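Product news: Codetti hand gripper, rental and purchase
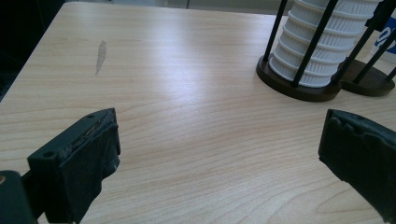 The hand gripper over a tabletop, with two cup dispensers at the far side.

Codetti has opened orders for its hand-held gripper kit, and Nomham members can get it on loan before deciding whether to buy. The kit is meant for teams that want to record a person doing a task and use the recordings to train a robot arm. You hold the tool, squeeze the trigger, and the jaws close. A camera on the tool records what the jaws are doing. No robot is needed at the recording stage.

The full kit has the gripper, a camera mount, a charging dock, a hard case and 4 spare finger covers. It does not include a laptop or the storage card. Loans run for 15 days and cost 300 dollars, and that amount comes off the price if you keep the kit. Shipping is extra in both directions.

Janaka Kodikara had a loan kit at the Bruvia office through most of March and sent us notes. The short version is that he would rent it again and is less sure about buying.

Setup took him one morning. The mount went on with the tool in the case, and the software found the camera on the second try. He recorded short jobs on a tabletop: picking up a paper cup, placing it, moving it to a marked spot. Cups were a good test in his view. They are light, they slide, and they crush if you squeeze too hard. The trigger has enough travel to hold one without denting it, but new users needed practice.

Weight was the main complaint. After an hour his wrist was tired, and he ended up swapping with a coworker every 16 recordings. Codetti sells a forearm strap that is supposed to help. He did not have one to try.

The other point is wear. The black covering on the fingers is a part you should plan to replace. On the tool in the photo, the top edges of both jaws are rough, and on the left one the material is torn and crumbling. Kodikara says a worn edge did not stop him from working, but he put on new covers before any recording he meant to keep. He wanted every session to start with the same grip. Changing a pair is quick once you have done it. Extra covers can be ordered with the kit or later.

He also had trouble with glare. Overhead lights on a pale table left a bright patch in his recordings, and the software has no setting for it. He turned off one row of lights for the later sessions. A dark mat would probably do the same job.

Tiburcio Nava at Ochoa handles the loans for our members. He asks that you say in your request what objects you plan to pick up, so he can tell you if the standard fingers are wide enough. Thin flat things such as cards and single sheets need the narrow set, and there is a wait for those. Requests that come in before noon are answered the same afternoon.

To reserve a kit, reply to this newsletter with your shipping address and the dates you want. Returned kits need to come back in the hard case with the dock and any unused covers.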